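Progress report on the Clokdale novel, for the Evatden Writers' Fund

Hello all, and sorry this is a bit later in August than I promised! The short version is that the book is moving along nicely. I now have 14 chapters in decent first draft, and 11 of those have been through a second go as well. The ferry crossing (chapter three, the one you read with my application) has been cut by half and is much the better for it.

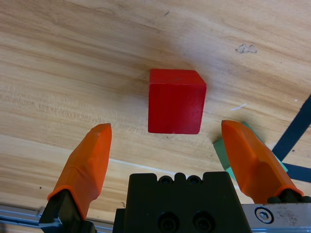
I was also worried about the middle, where everyone gets stuck in Harnton waiting for the weather to clear. It dragged. I've moved the row over the will forward so that it happens on the quay, before anybody has unpacked, and now there's something nasty hanging over every breakfast. I wrote most of that between five and seven in the morning, which seems to be when I'm any good.

Money next. The grant has paid for two research trips to Clokdale and for the old Kramer harbour charts, which I love far too much and have spread all over the spare bed. There's enough left for the copy edit.

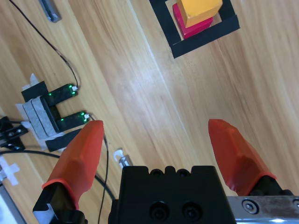
The ending is still the sticky bit. I've got two versions and can't choose between them: in one the sister goes back aboard, in the other she stays and takes the shop. I'd like the last chapter very plain, one room and hardly any furniture. A square of black tape on a wooden table, like the one in the second photo, is about as much stage dressing as I want in there. My reading group prefers the shop. I keep leaning towards the boat.

I'll send the full draft once I've settled it, probably in November, and I'd be glad of a chat before then if anyone has strong feelings about sisters.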